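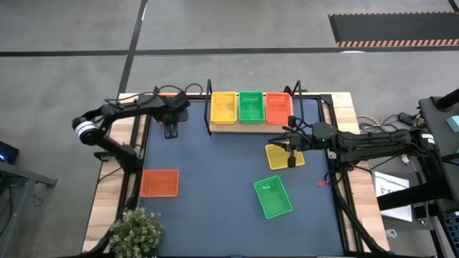 What did the grant money buy in this period?

Mostly hours at the basket table, which came out as 1000 recorded demonstrations that passed review, plus another 289 that we kept on the side as examples of things going wrong.

That's the short version, and if you only have a minute before your next call you can stop there. For everybody else, I'll go through how we got to that number, what slowed us down, and what I'd like to do with the rest of the year.

Quick refresher, as the last report went out way back in February and a couple of people have joined the Mathur review group since then. The Hustitano project is about teaching a two-armed setup to sort and shelve colored baskets from examples, with no hand-written motions at all. A person drives both arms through the task, we record everything (joint positions, gripper state, all the camera views), and the learning system trains on the recordings. Baskets sound easy. They have thin rims, they tip, they stick inside each other when stacked, and the slots in the sides do strange things to our depth estimates. I've grown pretty fond of them anyway.

The plan you approved asked for 2000 accepted demonstrations by the close of the grant, so we're at the halfway mark. I had hoped to be further along by now, and I want to be upfront about why we aren't.

First, we changed our acceptance rules in the middle of the period. Early on we accepted any run where the basket ended up on the shelf. When we trained on those, the policy picked up every bad habit the operators had – hovering, regrasping, nudging a basket along the table before picking it up. So I went back and rewrote the review sheet. Now a run gets rejected if the operator pauses for too long over a basket or touches one that isn't part of the instruction. That cost us a big chunk of the early recordings, and I'd make the same call again.

Second, the starting layouts. We used to set the baskets out more or less in a row, and the model learned the row. Since then the operators draw a layout card before each run and turn the baskets to match it, so we get square ones, diagonal ones, ones close to the rail, and ones that partly block each other from the wrist view. Resetting takes longer this way. The training curves look a lot healthier for it, though, and the early test runs on unseen layouts were the first ones I've enjoyed watching! 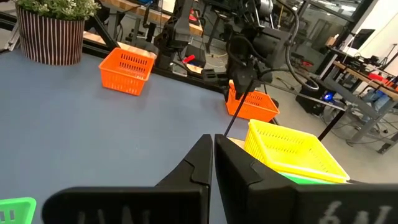
Wrist camera view toward the far rail, with orange, yellow and green baskets along the table.

The wrist views deserve a few words of their own, because the Reklow team asked about them at the last check-in. Your question was whether we could drop them to save on storage. I ran the comparison with and without, on the same set of runs, and the version without wrist views had a much harder time lining up on a rim, especially when one basket sat in front of another. So my answer is that I'd like to keep them. What I can do is store them at a lower rate for the long reach phases, where nothing much changes from one moment to the next. I've got a script for that half written, and it should bring the storage bill down to something we can all live with.

Operator training went better than expected. New operators now get 15 practice runs before anything they do counts toward the total. After that, we go over a few of the recordings together and talk about grip approach and speed. The people who came in this period got up to a decent acceptance rate within their first week or so, which is way faster than the first group managed (me included, I was terrible). We also stopped scheduling anybody for a full afternoon. Past 3 p.m. or so the runs got sloppy no matter who was driving, so sessions are shorter now and people swap out.

Hardware has been mostly fine. We lost a few days to a wrist cable on one arm that kept dropping its signal, and the replacement from Mesance took its time getting here. The new one has behaved so far. I've ordered a spare out of the supplies line, so you'll see that on the next budget sheet.

One more thing on the data side. We've started recording return trips too, meaning runs where the baskets come off the shelf and go back to the table. It doubles as a reset, so we're getting useful examples out of time that used to be dead. Those runs are labeled separately and they are included in the total above only if they passed the same review.
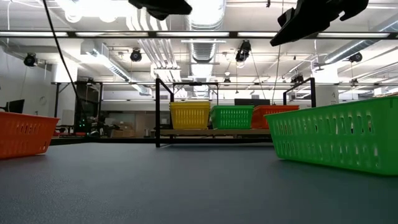
Table-level view of the shelf rack, with yellow, green and orange baskets on the board.

What's next: the stacked baskets are where the policy still does worst. It tends to grab two rims when it should grab one, and I think we simply don't have enough examples of separating them. I'd like to put most of the coming period into that and slow down on the plain pick-and-place runs, which we have plenty of. If Mathur is okay with the mix shifting that way, I'll rewrite the target table and send it over with the next update.

I'd also like to ask whether the evaluation date can move back by a month. We can hit the original one, but we'd be testing on a model that has barely seen the stacking data, and I'd much prefer to show you the later one. The budget doesn't change either way.

The review sheet, the layout cards and the storage comparison are all in the shared folder. Send me questions whenever – I'm at the table most mornings and on email after lunch.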